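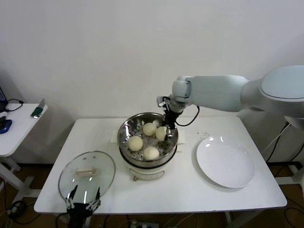 Steamed buns in an electric steamer with a perforated steel tray.

The Bun Street of Erneck

March 2025

Go up the hill from Erneck station before seven and you'll smell yeast long before you see a shop sign. Lungu Lane is barely wide enough for a delivery van, but it has 5 bakeries, and every one of them steams its bread!

Anum Lashari opened hers last December, after years of baking rye in Grurnach. She still keeps a rye starter going (it's 43 years old, handed down by her first boss, Hannelore Hofstetter) and she puts a spoonful into her bun dough. It gives the plain ones a faint sourness that I couldn't stop thinking about on the train home.

Steaming is wonderfully forgiving, she told me, but the dough has to rest. Hers gets about 90 minutes under a damp cloth, then a second, shorter rise once it's shaped. Lift the lid too fast at the end and the tops can wrinkle, so she tips it open a crack and waits.

My favorite was stuffed with leeks and soft cheese from Maswood, and I ate it standing in the doorway with butter running down my wrist. The pumpkin one next door is nearly as good, and the owner there will happily argue that it's better. Get there early, because the leek buns are usually gone by nine.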